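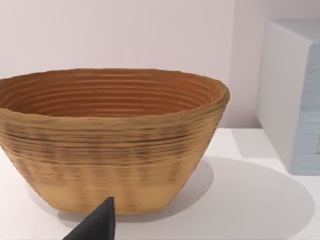 Braketari Fibre Project: progress report to the Limska Fund

Reporting period: August to December

Summary

Work on plant fibre for coiled basketry has moved from site preparation to the first full harvest. Ten test beds were planted at Piramo under the grant agreement, and seven of them were cut in the period. The other three were left standing after uneven growth at the low end of the field. Spending is within the approved budget. One change to the work plan is requested under Storage.

Planting and harvest

The beds at Piramo hold two sedges and one rush. The rush was cut first. Bundles were tied at the base, labelled by bed and moved to the drying racks the same day. Stem length was even within each bed but differed between beds, with the shortest stems on the stony ground nearest the road. Almost 200 bundles were dried and graded.

Grading followed the sheet supplied with the last report. Split or spotted stems were set aside for use as core material, where the wrapping hides them. The remainder went to the weaving group at Thongsuk as wrapping strand. The grading sheet does not at present separate stems by colour, and the weavers have asked that it should. A revised sheet is in draft.
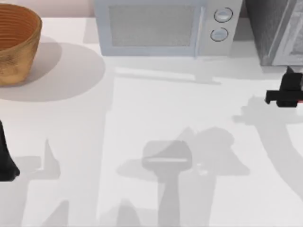 Prepared by the Braketari project office
6 January 2019

Storage

The rented shed at Thongsuk keeps the rain out but has poor air flow along the back wall. Mould was found on bundles stacked there in the first weeks. Those bundles were discarded and the rest were raised onto slatted shelves. No further mould has been found.

We request approval to move the unspent part of the travel line to equipment, to pay for a vent and a second set of shelves. The total grant would not change. A quote is attached as Appendix B.

Weaving sessions

Seven sessions were held at the Thongsuk hall. The early sessions covered soaking, starting a coil and joining new strand. Later sessions covered shaping, mainly how to widen a coil evenly so that the side flares from base to rim. Oval starts proved harder to teach than round ones and took up more of the program than planned. The session on lids was put off to the next period as a result.

Weavers reported that the rush needs a longer soak than the bought cane used in earlier years. Strand left too long in the water turned soft and frayed at the stitch. Soaking times are now written on the bundle labels.

Open items

Drainage at the low end of the Piramo field: a shallow ditch is to be dug before replanting.
Revised grading sheet: to be tested on the next cut.
Water meter at Piramo: readings for the first month are missing and cannot be recovered. The water use table in Appendix A starts from the second month.
Lease on the shed: renewal terms have been received and are under review.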